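Section 4: The Marker Chore (your first real job)

If you've made it through Section 3, your Trillen two-arm station is bolted down and both arms answer when you call them. I'm Zewditu Demissie, I wrote most of this guide, and I start everybody on markers and their caps. It sounds silly until you watch an arm try it!

Wrist views and one wide view of the job:
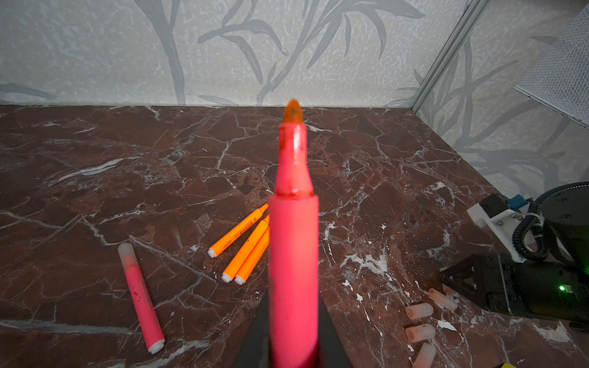
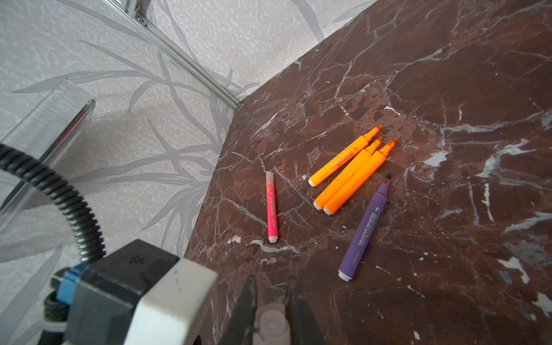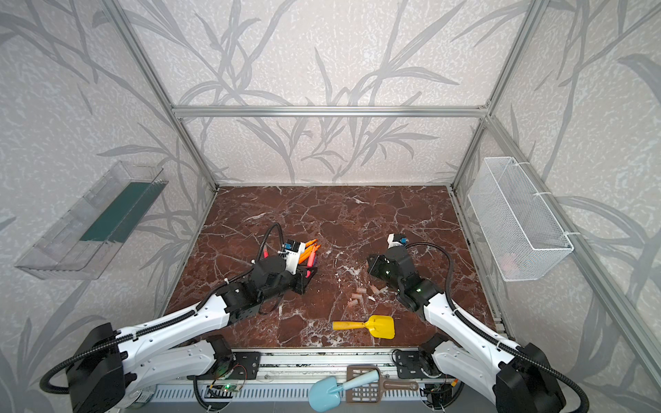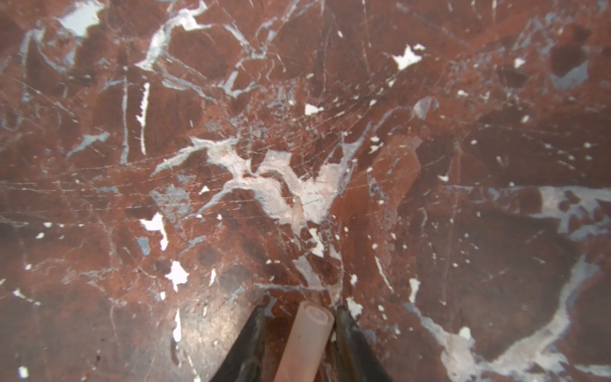 Can a machine tidy up a pile of markers by itself yet?

Sometimes, if the pile is small and somebody stays close by. My best stretch on the Pundovon software was 57 caps seated out of 60 tries, and that took me most of October to get to. I wouldn't leave it alone with a kitchen drawer.

Setting up the chore

1. Wipe the tabletop and let it dry. Crumbs under a barrel will make it roll when the fingers close.

2. Lay the markers down with their tips all facing more or less the same way. You can get messier later (I do, and it's a lot more fun), but start easy.

3. Spread the caps out on their sides, with enough space between them for both fingers to get in.

4. Open the Ruvusley panel and set grip force to 20. The factory setting is higher and it will squash a soft cap.

5. Pick which arm holds the marker and which one fetches the cap. Write it down! I've mixed them up more than once and spent an afternoon chasing a problem I made myself.

6. Press Start and keep a hand near the stop button for the whole first run.

Note: If the station throws code 274, one arm thinks the other is in its way. Send both home and start again from step 5. You don't need to restart the computer.

Caution: Keep fingers and sleeves off the table while the arms have power, even when they look parked. They can start moving with no warning sound.

Caution: Felt tips dry out. Cap them by hand between sessions, however well the arms did.

What to expect

Picking up a marker is the part that goes well. Lining up a cap with a tip is where things get slow, and a cap that's a hair off center will pop out and skate across the table. Folks ask me about laundry and dishes all the time, and I tell them to come watch ten minutes of this first. The Amissah add-on helps some with the lining up. It's covered in Section 6, along with how to save your own runs.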